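Okay, long thread about a small table, so get comfortable. I've been putting off the odds-and-ends table since April, and this Tuesday I finally made a cup of tea and got started (the tea went cold, naturally).

My one rule: everything gets picked up once, and it goes to the shelf, the drawer or the recycling. No "I'll decide later" pile, because I know exactly how that pile ends up!

Green bottle first. I'm keeping it, I love green glass or plastic or whatever, it'll hold a stem or two by the window.
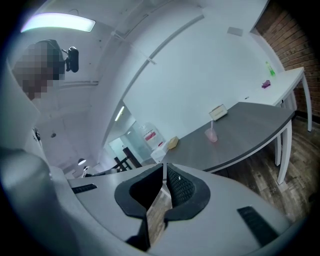
Renu Pandey: Keep the bottle but be strict with the tiny stuff, that's where I always lose an hour.

Renu, you know me too well. Tiny stuff is my downfall. I spent 11 minutes on one little purple thing, I'm not even sorry.

On to the boxes. I do have a soft spot for a small box, and the little tan one is such a nice size for stamps and spare buttons that I can't let it go. The white one might do for birthday candles. The pink thing and the purple stick are going in the craft drawer together, they look so cheerful side by side.

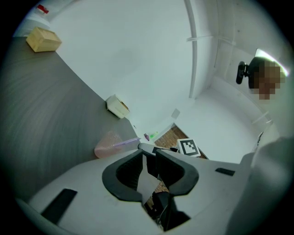

Do you label the boxes or just remember what's in them? I always think I'll remember and then I'm opening all 9 of them looking for tape.

Label, label, label! Masking tape and a marker, big letters. I'm doing the drawer next, once I've had a fresh cup of tea.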